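Parallel gripper drops or twists small blocks over a bowl – change the gripper or the fingers?
Posted by Yamuna Lobo, 7/11/19
Filed under: Grippers and end effectors

I have been trying two parallel-jaw grippers on the same arm and I can't decide which one to keep. I'd be glad to hear from people who have used either, or who have had the same trouble with something else.

The job is simple. The arm picks a small block off the table, carries it over to a round bowl and lets it go inside. It then goes back for the next one. The controller is a Vemholm and I have no complaints about it. The camera is fixed and looks down at the table from one side. I use it to find the block before the pick and then it isn't used again until the block has been let go.

The two grippers are a Pidlow and an Ernura. The Pidlow is the older one and closes to a force you set. The Ernura closes to a position you set and has a force limit on top of that. Both have plain straight fingers. The bowl is wood and has fairly tall sides, so the fingers have to come over the rim with some room to spare.

I ran 400 picks with each. The Ernura got 395 blocks into the bowl, and the other five all fell outside. The Pidlow did worse but I don't trust the number, as I changed the force setting part way through and should have started again.

What bothers me is the way the block sits in the fingers. With both grippers it often ends up at a slant by the time it is over the bowl. It looks level enough when it leaves the table.
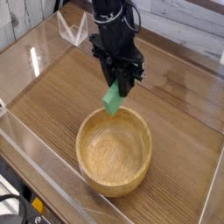 Green block over the back rim of the bowl, lower end tilted to the left.

When it goes over the rim like that, the low end is the part most likely to catch. If it catches, the block either turns further in the fingers or comes out altogether. I can raise the whole path, but then the block falls further and sometimes bounces out again, which is no better.

Things I have tried so far:

Slower travel between the pick and the bowl. Helped a little with the Pidlow, made no difference with the Ernura.

More closing force. The block tilts less but it sometimes jumps sideways as the fingers open.

Wiping the fingers and the blocks with a dry cloth. No change that I could measure.

I have not tried different fingers. Zeleke sell a set with soft pads that is meant to fit both, but they are not cheap and I would sooner know whether it is worth it before I order. I could also add a second camera to look at the block after the pick, but that means more cabling on the arm and there is plenty already.

So would you change the gripper, change the fingers, or leave the hardware alone and fix it in the program?

Facundo Daza

Fingers first. The gripper matters a lot less than people think for this sort of job.

A block held between two flat hard fingers can turn about the line that runs from one finger to the other. If you pick it up away from its middle, the heavy end wants to go down, and the only thing stopping it is friction at the contact. You can squeeze harder, and that does work up to a point, but you have already found the point where it causes a new problem when you let go.

Soft pads give you a contact patch with some area to it, and that resists turning much better than a hard finger touching on one high spot. I have not used the Zeleke set. I used to cut pads from a sheet of silicone rubber and stick them on with double-sided tape. They last long enough to tell you whether pads are the answer, and it costs almost nothing. Make them the full width of the finger. Don't leave any overhang at the tip or it will fold under when you close near the table.

Two warnings. Pads take up some of the opening, so measure your gap again afterwards and change your open position to suit. And if the Ernura closes to a position, you need to reset that too, or you will be pressing into the rubber much harder than you mean to and running into the force limit every time.

The other thing is where you are gripping. Is the pick point coming straight from the camera? With a camera looking from one side, you see the top and one face of the block, and if your program takes the middle of everything it sees, that point is not the middle of the block. It is shifted towards the camera. You would then be off-centre in the same direction on every pick, and the block would always go down at the same end. Put some blocks down in different directions and write down which end drops. If it is always the end further from the camera, you have found most of your trouble and you can keep your money.

I would also throw away the Pidlow figures and run it again. Changing the force half way makes it two short tests and you can't compare either of them with the Ernura. Same block, same start positions, one setting all the way through.

Atif Mohmand

we had the pidlow, got rid of it. the ernura is fine. 395 out of 400 is good, I would just leave it and get on with the rest

Bianka Sipos

I agree with most of what Facundo wrote, but I would change the path before buying or cutting anything, as it takes ten minutes and can be undone.

At the moment it sounds as if you carry the block across at one height and open as soon as you are over the bowl. Split that into three moves. Carry it across high, well clear of the rim even with the block hanging at its worst angle. Stop over the middle of the bowl. Then come straight down inside until the lower end of the block is just off the bottom, and open there. The rim stops being a problem because you never cross it low, and the bounce stops being a problem because there is hardly any drop left.

You need to check that the open fingers fit inside the bowl. With tall sides this is the part that catches people out. Work out the width across the outside of both fingers when they are open, not the gap between them, and allow a bit more for the body of the gripper if it is wider than the fingers and you are going deep. If fully open is too wide, only open part of the way. The Ernura will let you do that because it works by position. On the older Pidlow I believe it is open or closed and nothing between, and for me that would settle which of the two to keep.

Once there are a few blocks in the bowl you can't go all the way down any more. I raise the release height by one block height after every few drops. It is crude but it works. If you take the blocks out between runs, you can leave it fixed.

On the block jumping sideways as the fingers open, try opening slowly for the first couple of millimetres and then at normal speed. One finger often lets go slightly before the other, and at full speed the second one gives the block a flick. I had this on a different gripper with very light parts and slowing the first bit of the opening cured it.

I wouldn't add the second camera yet. I did, and spent most of July sorting out the cable so that it didn't pull on the wrist at the end of its travel. If you do go that way later, leave a generous loop and move every joint through its full range by hand before you tie anything down.

As for wear, my Ernura has done 4000 cycles on the same fingers. There is some polishing at the tips and the grip is a bit worse on smooth parts. I will put pads on when I next have it off the arm.

Yamuna Lobo

Thank you all. I did Facundo's check first, with 14 blocks put down in different directions. On 11 of them it was the end away from the camera that dropped, so the pick point is off. I had been taking the middle of the whole outline, exactly as he described. I've changed the program to find the top face only and use the middle of that.

The tilt is a good deal smaller now. It has not gone completely, so I will try the rubber pads as well.

I measured the fingers too. Fully open they won't go inside the bowl without touching, but opened part of the way they fit with room on both sides. I have set up the three moves as Bianka suggested – high across, stop, straight down – and the slow start to the opening. Each pick takes longer than it did but I am in no hurry.

I'm keeping the Ernura on the arm for now. I will still run the Pidlow again with one force setting and post the figures under this when I have them.

Adjoa Opoku

If you do run the Pidlow again, check the finger screws before you start and again half way. Mine worked loose and one finger sat slightly lower than the other, and that alone was enough to make blocks tilt. A drop of low-strength threadlock sorted it. Don't use the strong kind or you will never get the fingers off to fit your pads.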